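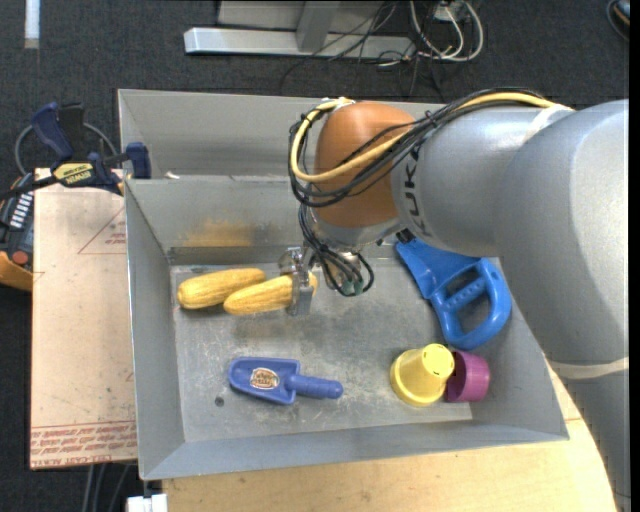 Kategorie: Datensätze > Objektsammlungen > Spielzeug und Haushalt

# Lelby-Objektsatz: Spielzeug und Kleinteile in der Kiste

Stand: 29. November 2025
Pflege: Timo Rathjen
Beschriftung und Durchsicht: Thiện Giáp

## Inhalt

Lelby ist eine Sammlung von Aufnahmen kleiner Alltags- und Spielgegenstände, die ungeordnet in einer grauen Metallkiste mit schrägen Seitenwänden liegen. Der Satz enthält 2179 Einzelbilder aus 171 Belegungen. Eine Belegung ist eine Anordnung von Gegenständen, die bis zum nächsten Ausräumen unter derselben Nummer geführt wird. Entnahmen innerhalb einer Belegung erhalten keine neue Nummer.

## Objektklassen

Es gibt 14 Klassen. Die Zuordnung richtet sich nach der dargestellten Sache, Farbe und Hersteller werden getrennt erfasst. Am häufigsten nachgefragt wurden bisher folgende Klassen:

`mais`: Spielzeugmaiskolben, gelb, mit genoppter Kornstruktur. Zwei Kolben, die sich an den Enden überlappen, erhalten getrennte Masken. Die Grenze wird entlang der sichtbaren Kante gezogen und nicht unter dem oberen Kolben fortgesetzt.

`becher`: Kunststoffbecher, u. a. gelb und purpur. Die Lage wird mit `stehend`, `liegend` oder `umgestülpt` angegeben. Bei liegenden Bechern kommt die Richtung der Öffnung hinzu. Berührung zwischen zwei Bechern wird im Feld `kontakt` vermerkt.

`kelle`: blaue Spielzeugkelle mit flachem, dreieckigem Blatt und rundlichem Griff. Der ovale Aufkleber auf dem Blatt gehört zur Maske. Die Orientierung wird vom Blatt zum Griff gemessen.

`werkzeug_sonst`: Spielwerkzeuge ohne sichere Zuordnung, darunter ein blaues Kunststoffteil mit offenem, schlaufenförmigem Griff. In der ersten Fassung war es teils als Säge, teils als Zwinge geführt. Beide Bezeichnungen sind entfallen. Die Öffnung im Griff ist aus der Maske ausgespart.

## Kiste und Umgebung

Der Kistenboden ist flach, grau und staubig. Flecken und Abrieb, z. B. die schwache orangegelbe Spur an der Rückwand, werden nicht beschriftet und zählen zur Klasse `hintergrund`. Dasselbe gilt für die helle Holztischplatte und die Pappwand links neben der Kiste samt rotem Aufdruck. Die Klemme an der Pappe ist ebenfalls Hintergrund, auch wenn ihr Blau und Gelb bei farbbasierter Vorsegmentierung regelmäßig als Objekt anschlägt. Für solche Verfahren empfiehlt sich die mitgelieferte Kistenmaske.

## Verzeichnisse

```
lelby/
 bilder/
 masken/
 belegungen.csv
 klassen.txt
 kistenmaske.png
```

`belegungen.csv` ist mit Semikolon getrennt, UTF-8 ohne BOM. Spalten: `belegung`, `klasse`, `farbe`, `lage`, `kontakt`, `verdeckt`, `bemerkung`. Das Feld `verdeckt` kennt die Werte 0 (frei), 1 (teilweise) und 2 (überwiegend). Vollständig verdeckte Gegenstände haben keine Zeile.

## Bekannte Mängel

- Bei Gegenständen an der Innenwand ist die Maskenkante ungenau, besonders bei Schattenwurf.
- In den Belegungen vom Oktober fehlt das Feld `kontakt`.
- Die Farbangabe für den purpurnen Becher lautet in älteren Zeilen `magenta`. Beide Werte sind gleich zu behandeln.

## Änderungen

Version 2: Klassen für Spielwerkzeuge zusammengelegt, Kistenmaske ergänzt, Umlaute in `bemerkung` korrigiert. Die Umrechnung alter Klassennummern steht am Ende von `klassen.txt`.

Fehlermeldungen bitte mit Belegungsnummer und Klasse an Timo Rathjen.

Diese Website verwendet Cookies. Mit der weiteren Nutzung stimmen Sie der Verwendung zu. Einstellungen | Akzeptieren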